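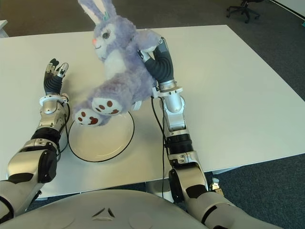 The Grunovham model office is revising its policy on loose objects in shared project files, and comments from members of this board are requested before the draft goes to the project leads. The current rule allows any team to place furniture, planting and small decorative items in the coordination model. Our pediatric clinic file has shown the difficulty. A plain white plate with a thin outline is a simple revolved shape and costs very little. A lavender plush bunny with upright ears, eyelashes, a teal-blue bow and paw pads printed on the soles is another matter once it has been modeled as a closed mesh and copied into every waiting room. The draft would move all such objects to a separate presentation file, linked only when views are being rendered. Coordination files would be held to a limit of 500 MB.

Seren Wogan
Model Standards, Grunovham

Print this topic | E-mail this topic

dkessel_arch
Posted Jan 27, 2023

Our office adopted a similar rule and I would support it in general. Please state clearly in the draft who owns the presentation file. In our case it was left to the interiors team, who were never told, and it fell behind the coordination model by 2 issues before a client meeting. The rendered views showed a reception desk in its old position.

lintel_and_sill
I must disagree with the premise. File size is a poor measure of how a model performs. We hold several files well above the proposed limit that open promptly, and one much smaller file that takes up to 90 minutes to publish because of nested groups and broken links. A rule that addresses toys and houseplants will not correct that. I would ask the author to publish the test results on which the limit is based.

Seren Wogan
The limit was set from the capacity of our exchange server and was not derived from performance testing. That point will be made plain in the next version of the draft. On ownership, the present wording names "the responsible party," and I accept that this is not sufficient.

p.grukby.coord
Speaking for the Grukby coordination group, we receive files from outside consultants who do not work in Zirkora. When their furniture arrives through the exchange format, every curved surface is broken into small triangles and the original object name is lost. We then cannot filter it out by category. Any policy should therefore apply at the point of export. Asking the receiving office to clean the file afterward has not worked for us at all.

lintel_and_sill
Agreed on export. That is a more useful rule than the size limit, and I would place it first.

mtb_interiors
The interiors discipline should be heard on this. What is described here as decorative is, on a clinic or a school, often part of what the client has asked to review. If seating and casework remain in the coordination file but the smaller items are removed, our plan views and our rendered views will no longer agree. Would the office consider simple stand-in shapes in the coordination file, with the detailed version loaded in the presentation file only? The insertion points would match and nothing would need to be placed twice.

dkessel_arch
We do this for trees. A flat disk on plan, a full tree in the render file. It holds up well provided that someone checks the scale of the substitute. Ours came from the Hashemi library and were drawn in inches.

Seren Wogan
The stand-in method is acceptable in principle. I have a concern about maintenance, as each detailed object would require a matching simple one and our library is presently kept by 2 people. I would propose that stand-ins be required for furniture and planting, and that small items such as toys, tableware and books be left out of the coordination file altogether.

mtb_interiors
I can accept that for tableware and books. I do not accept it for toys in the clinic play area, where the storage units are sized to hold them. Please record this as an objection.

Seren Wogan
It is recorded.

p.grukby.coord
Has a template been prepared for the export settings? We would be willing to test it against the consultant files received in January, including the ones that failed.

Seren Wogan
A template exists in draft. I will post it in the Files section under "Loose objects, export" together with the revised wording on ownership. Comments on the revised wording should be made in that topic so that they are kept with the document.

Print this topic | E-mail this topic

This site uses cookies to keep you signed in and to measure traffic. By continuing to browse you agree to their use. Accept | Cookie settings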